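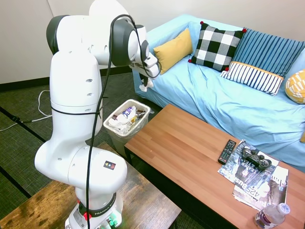 pell_workshop replied:
The Simon build group should reconsider its cable routing. A single strap at the middle link is insufficient for a loop of that length. Our shared shop in Bradolen requires two fixing points on any arm.

Cerudbridge_Bench wrote:
The recommendation is noted. A second strap was tested in July and restricted the elbow. The present arrangement has completed 226 tidying cycles without a snag.

prever_member wrote:
Please state the failure count as well. Completed cycles alone do not support the claim.

Cerudbridge_Bench wrote:
There were 20 failed grasps, all with tissues or thin wrappers. None involved the cable.

pell_workshop replied:
I must respectfully disagree with the conclusion. Fatigue at the connector would not appear in so short a trial. Our own cable lasted almost 334 hours before the first fault.

prever_member wrote:
On a separate matter, does the routine check the level of the wastebasket before release? Soft items tend to slide off a full one.

Cerudbridge_Bench wrote:
It does not at present. Members wishing to contribute a level check may submit it to the Simon project folder.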